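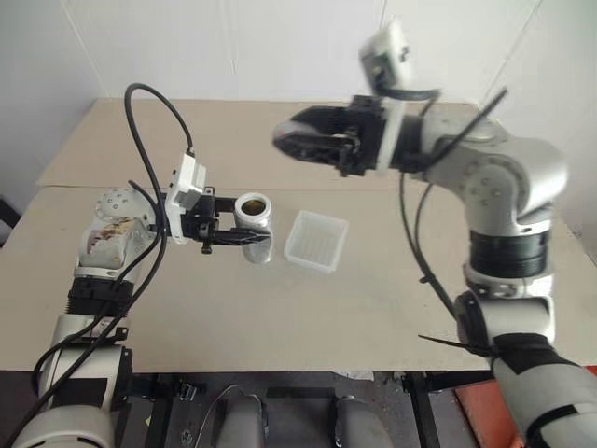
Round metal canister with the small plastic tray, on a beige tabletop

Jostunetti Canister and Tray Set
Item no. 912
Sold by Trorkilari Kitchen & Storage

A metal canister and a low plastic tray, sold together. The canister has a shiny silver outside and a thick rim around the open top. The inside is a dark olive-gold color. The lower part narrows toward a rounded bottom edge.

The tray is translucent white with rounded corners and a raised rim. The flat bottom has faint ridges. It is small enough to sit beside the canister on a desk or counter. Use it for tea bags, clips, spare keys or anything else that tends to end up loose.

Details
Canister height: 410 mm models are listed separately under Funditz Tall
Canister lid: not included
Tray lid: not included
Pack: one canister, one tray
Carton quantity: 60 sets

Care
Wash both pieces by hand with mild soap. Dry the canister with a soft cloth to keep water spots off the silver finish. Do not use steel wool or scouring powder. Keep the tray away from stovetops and ovens.

Ordering
Single sets ship from our Tsolakis warehouse. Orders placed before noon leave the same day. Full cartons take a little longer. Trays can be bought separately as replacements, but canisters are sold only as part of the set.

Returns are accepted on unused sets in the original box.

See also: Funditz Tall canisters, Jostunetti trays, lids and labels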